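Serving baskets for wrapped sandwiches, woven plastic or real wicker?
Forum: Small Cafes and Counter Service

dernance_deli
Posted 19 December 2025

We do a grab and go counter in an office building, mostly wrapped sandwiches, 56 on a normal day and a few more when the people upstairs have meetings. Up to now they have gone out on flat black trays. I want to switch to round baskets because the trays look like hospital catering and the wedges slide when you pick the tray up.

The question is what kind of basket. I can get real wicker from a local place or the plastic rattan ones from Odora. The price is close enough that it doesn't matter. I need 40 of them. They will sit on a gray counter and hold triangle cut sandwiches in clear film, two or three to a basket.

Has anyone used both for more than a few months?

tincup
Plastic. We had wicker for a year and it was a constant chore. Mayo gets into the weave, you can't soak it, and the ends start poking out around the rim. One of ours snagged a customer's sweater.

rye_and_seed
I'm going to disagree. Everything we sell out of a basket is wrapped, so nothing touches the weave. Ours are willow, they get wiped and brushed at closing, and we have replaced four since we opened. The plastic ones look fine from across the room and cheap up close.

tincup
Wrapped until somebody opens one at the table and puts the crusts back in the basket.

rye_and_seed
Then line it. A sheet of deli paper costs next to nothing.

dernance_deli
I'd like to skip the liner if I can. Part of the reason for the basket is that people see the basket.

I should have said that the color matters too. I'm after a warm tan, something on the orange side, since the counter is a cool gray and everything on it looks flat.
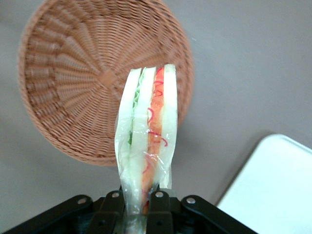

The other thing I am weighing is the center of the base. On some styles all the strands come together in a raised hub, and I wonder if a wedge will rock on it when it is laid flat. Standing up against the side it should be fine. We wrap with the cut edge showing so you can see the bread and lettuce, and I want that edge facing the customer.

mopbucket
The hub is not a problem with sandwiches. It is a problem with cups. We tried to put a soup cup in the same baskets and it leaned every time. If you ever plan to send soup out in them, get a flat base.

Ours are plastic, from Ostura, 200 of them across three counters. They go in the dishwasher on the top rack. Check with whoever you buy from, because I have seen cheap ones go oval in the heat.

halfsour
Look at the rim before you order. A thick rim is easier to grab and they stack without jamming. Thin ones nest so tight you need two hands and a knee to get them apart.

Also ask your inspector. Mine did not care about wicker for wrapped food. The one in the next county over made a friend of mine take all of hers out. I would not spend money on 40 of anything before making that call.

dernance_deli
Good point on the inspector. I will call.

Soup is not happening, we don't have the outlets for it.

rye_and_seed
How are you closing the film? If you are bunching it at one end you get a wad of plastic that takes up half the basket. We fold and label ours, and three fit with no trouble. When we twisted them we only got two in.

dernance_deli
Bunched at the crust end. I know folding is neater but it adds time, and my morning person has the twist down to a few seconds. Two to a basket would be all right.

tincup
Leave it alone then. The bunched end goes down and out of sight, the point goes up. Customers pick them up by the bunch anyway.

rye_and_seed
They also squeeze the bread when they do that. Soft white bread doesn't come back.

halfsour
That's more about where the lettuce is. Put it right up against the bread and you get a damp slice by eleven.

counter_two
Coming in from the bulk side. We went through a distributor called Hegazy for a stadium job, 4,000 pieces, plastic weave. Color varied between cartons. Some came in tan and some closer to yellow. For a small order ask them to pull everything from one carton, they will usually do it if you ask before it ships.

dernance_deli
Thanks, I wouldn't have thought of that. I'm leaning plastic. I'll order six from Odora first and run them through the dishwasher for a couple of weeks.

rye_and_seed
Buy one willow one and set it next to them. That's all I'm going to say.

mopbucket
Six is enough to tell. Put a couple on the bottom rack too, since somebody on your staff is going to do it eventually.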